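Checking camera sync before replaying a grasp

Replay in Woltard reads three camera streams and one joint log. If the streams are offset, the policy is trained on a wrist view that doesn't match the arm pose. Run this check on every simulated episode before export.

1. Open the episode in the Drakbridge viewer and load both external cameras and the wrist camera.
2. Scrub to the first step where the finger width drops. In the sample episode this is step 356 of 1,461.
3. Dump one still per camera:

dbview dump --step 356 --cams ext_a,ext_b,wrist
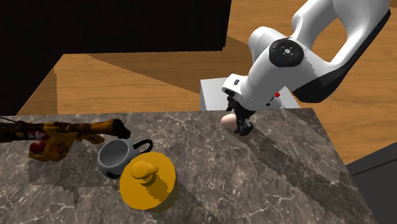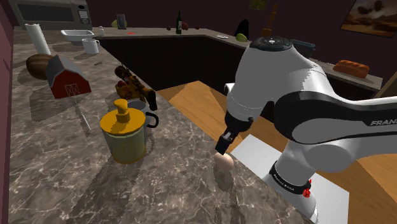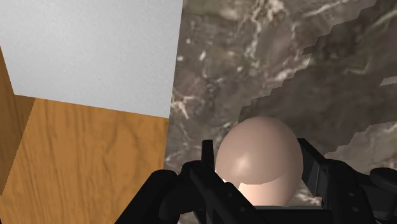 Stills from ext_a, ext_b and wrist, in that order. The egg-shaped object is at the gripper in all of them.

4. Compare the finger position in each still with the logged joint state. An offset of more than 2 steps fails the check.
5. If a stream fails, set its delay in sync.yaml and dump again. Don't edit the joint log.

The jagged shadow boundary on the marble in the wrist still is a shadow map setting. Raise shadow_res if the perception model needs clean edges. It has no effect on sync.

Script by Catinca Filip. Report bugs in the Woltard tracker.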